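Gripper notes, March, bin holding

Started 9ish, carpet room. Carrying on with the left/right gripper question on the tidy-up job. Left arm does the holding, right arm does the picking. Want to know if we can run the same fingers on both or if the holding side needs its own set.

Fitted:
left - Havance fingers, black, new pads
right - Havance fingers, black, old pads from the Kultton job
controller is still the Budham box. Did not touch the firmware, don't let anyone touch the firmware until this lot is written up.

Cable on the left wrist re-tied before start, it was catching at full roll. Still not happy with it. Needs a proper clip.

Grip force on the left. Began at the default and the bin swung every time the right arm moved across. Put the force setting up to 498 (out of whatever the scale is, the Budham manual gives no units, have asked). Swing much less. Rim flexes a bit at that setting but comes back. Tried higher, controller complained, went back to 498 and left it there for the rest of the morning.

Liners are the real nuisance. With a bag folded over the rim the fingers are gripping plastic on plastic and the bin creeps round. Without a bag it holds fine. Obviously we can't do it without a bag, whole point is there's a bag. Things tried:
- fold tucked flat before gripping: better
- grip on the side away from the loose edge: better again, but planner doesn't know which side that is
- old pads on the left for a couple of goes: worse, put new ones back

Hold test. Clamp, lift, keep still 120 seconds, look at the drift in the wrist camera. New pads 3 goes, all stayed on. Drift small in the first two, a visible turn in the last one. Old pads dropped it once. Not enough goes to say anything clever but I'd not put old pads back on a holding arm.

Head camera. Exposure fixed at 3000 now, auto was hunting whenever a white arm came up into view and the floor went dark with it. Looks steadier. White tape on the beige carpet still gets picked up as an edge by the segmentation, and the diagonal bits are worst. Thin clear plastic is almost invisible to it. Tissues and napkins no trouble.
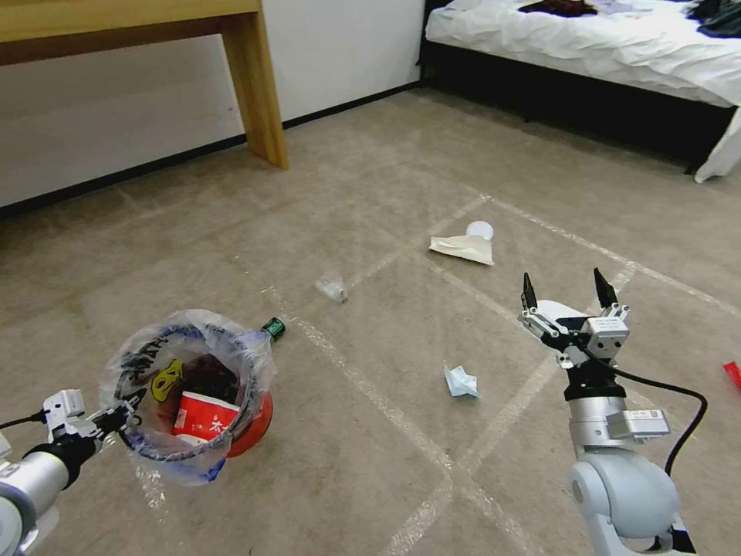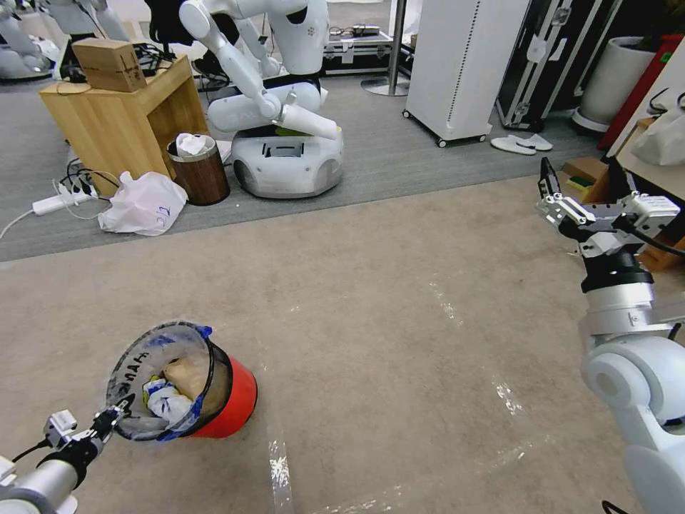 Left gripper on the bin rim, right gripper open, both shots.

Note on tilt. Bin held up off the floor gives the right arm a decent mouth to aim at but all the weight is on the fingers. Bin on its side on the floor, still clamped, takes the load off, and I think that's the way to go for anything heavier. Downside is the right arm has to come in lower and the elbow gets near its limit. Stuff could also roll back out. Haven't measured that, just a worry.

Right side. Wide open pointing up is the waiting pose and it's fine, clear of the left arm. Opening is more than we need for tissue and paper. For a bottle lying down I would want all of it. Closing speed feels slow after the Kultton ones but it is the same number in the config so maybe I'm just impatient. Time it properly.

Old pads on the right are ok for picking. Soft crumpled things come up first or second go. Flat napkin is hit and miss, fingertips skate over the top and the carpet pile doesnt help. Pressing down a few mm before closing helped. Don't want to do that on a hard floor.

Javier fingers (the narrow ones) still in the drawer, not tried today. Would be interesting on the flat stuff. Mounting holes need checking against the bracket first, last time we assumed and had to file them.

Calibration: hand-eye redone on the right before lunch, left not redone. Left looked about a finger width out when reaching for the rim at the far side of the mat area, good enough to clamp but not for picking. Do both tomorow.

Verdict so far, same fingers both sides is OK, same pads is not. New pads left, old pads can stay on the right until they're worn through. Order more pads.

To do
- clip for left wrist cable
- 120 second hold again, more goes, bin tilted as well as lifted
- ask Budham again about force units
- Javier fingers on the right, napkins only
- hand-eye both arms
- put 498 and 3000 in the shared config with a comment so they don't get overwritten agian
- try a tighter liner, or an elastic round the rim

Stopped at half four, arms parked, controller off.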